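# Footwear storage in shared entrances: Zerbridge Residents' Forum

**Imora_House_Office** wrote:

Residents are asked to note that, with effect from January 2021, footwear may no longer be left on the floor of any shared entrance. Slippers and outdoor shoes are to be placed on the rack provided.

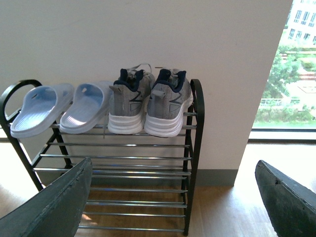
## Replies

**ayala_flat7** wrote:

The arrangement is welcome. May I request that shoes be placed with the heels facing outwards? They are easier to take down, and the toes do not collect dust.

**northstair** wrote:

I must disagree with the previous reply. Toes outwards is the usual practice on our landing. I would also ask whether thin rods are suitable for narrow heels, which tend to slip between them.

**Imora_House_Office** wrote:

The direction of footwear is left to each household. Narrow heels should be laid on their side. Muddy boots are to be kept inside the flat until clean.

**zendis_court** wrote:

> Muddy boots are to be kept inside the flat until clean.

This seems unreasonable. Hall carpets in the flats are harder to clean than a wooden floor. A tray beneath the lowest tier would serve everyone better, and I should like the matter reconsidered.

**northstair** wrote:

Seconded. A tray about 30 cm deep would be sufficient.

**Imora_House_Office** wrote:

The request for a tray has been recorded and will be reviewed in June. The present rule on boots stands until then.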